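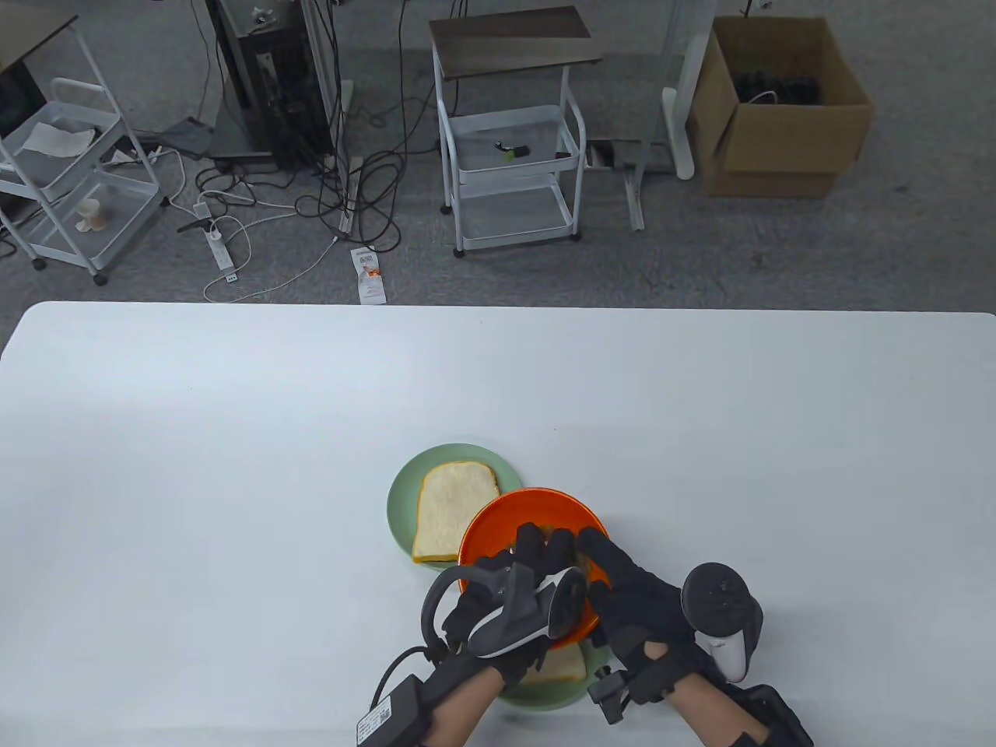 Toast at room temperature: who is doing this on purpose?

emus_and_ale
Stayed at a guesthouse in Proltham last week. Breakfast came with 13 slices of toast in a metal rack by an open window. By the time I had the lid off the jam they could have been used to patch a roof. Is there a case for the rack? Any case?

Nuria Mamo
Yes. A rack keeps toast crisp. Stack it on a plate and the steam goes into the slice below, and then you're eating a warm sponge.

emus_and_ale
I would like the warm sponge please.

berhe_bakes
Nuria is right about steam and wrong about breakfast. Butter has to melt. If it sits on top like a hat, you've made a cracker with extra steps.

Nuria Mamo
Then soften the butter. I leave mine out from May on and it spreads on anything.

berhe_bakes
Mine would be soup by noon.

gritsfirst
My grandmother wrapped hers in a dish towel. She lived to 101 and never owned a rack. I'm not saying those are connected but my aunt is.

Abrehet Adugna
Can we talk about the bread? Most of you are toasting soft white sandwich bread and then arguing about furniture. Cut a decent loaf thick and it stays hot long enough to butter, rack or no rack.

emus_and_ale
Some of us like soft white bread, Abrehet.

Abrehet Adugna
I know. I've read your posts.

gritsfirst
Saw an old Enell rack at a flea market Wednesday, over 70 dollars. It holds four slices. For that money it should butter them.

Nuria Mamo
Which end of the market was it?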